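Elżbieta Domański has a rule about the spare room

When Elżbieta Domański moved into her flat on Kubiak Street in January, she brought 36 boxes and gave herself one winter to empty them. By spring she had a side business. She now spends most of her working week in other people's homes, helping them decide what to keep when they move somewhere smaller.

"I was a school secretary for a long time," she says. "It's the same work, really. You find out what people need and where they put it."

Her clients are mostly people in their sixties and seventies leaving family houses. Some are sent by their children, which she doesn't much like. "If the daughter rings me, I ask to speak to the mother. If the mother doesn't want me there, I don't go."

A first visit lasts two hours and nothing is thrown away. Domański walks through the house with the owner and asks about the furniture, starting with the largest pieces. She brings a tape measure and a floor plan of the new place. Wardrobes are usually the trouble. People measure the wall and forget the door, or the radiator, or the turn on the stairs.

"I had a man in Trivanach, Sławomir Adamczyk, who doesn't mind me using his name. He had a sideboard 206 centimetres long. He loved it. The wall in the new flat was long enough, but the lift wasn't big enough and neither was the landing. We found that out with a tape on a wet morning, and it cost him nothing. If we'd found out with the van outside, it would have cost him a lot."

The sideboard went to his niece, Maja Cieślak, who keeps her records in it.

She is firm about spare rooms. Nothing goes into one without a decision attached. "People say they'll sort it out there later. Then it's a store room and the grandchildren sleep on the sofa."

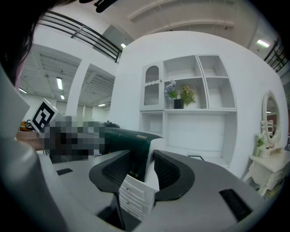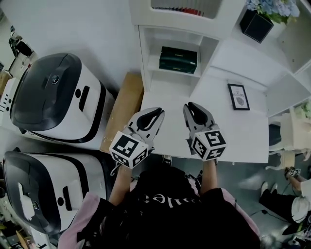
Small things take longer than large ones. Domański allows a full day for a kitchen and two for anything with paper in it. Letters and photographs she leaves until the end, after the client has had some practice with saucepans and towels. She doesn't read the letters and she doesn't offer a view on them.

"I've been asked if I think a person should keep her wedding dress. I said I think she should have lunch."

Her prices are plain. A half day is 384, travel included, and there is no charge for the first phone call. She won't sell things on a client's behalf. She tried it once with a dinner service and spent more time writing to buyers than she had spent in the house. Now she passes people on to Wellington Leite, who runs the saleroom at Mellier and collects twice a month.

Not every job goes well. One couple hired a storage unit for everything they couldn't agree on, and were still paying for it 12 months later. She went back to see them — they had asked her to — and they gave up most of it in an afternoon.

"They couldn't remember what half of it was. But they had to wait until then, I think. I couldn't have pushed them."

Asked what she has kept herself, she lists a sewing box, her father's coat and too many jugs. Four of the 36 boxes are still taped shut. They are in the hall cupboard, and she says they don't count because the spare room is clear.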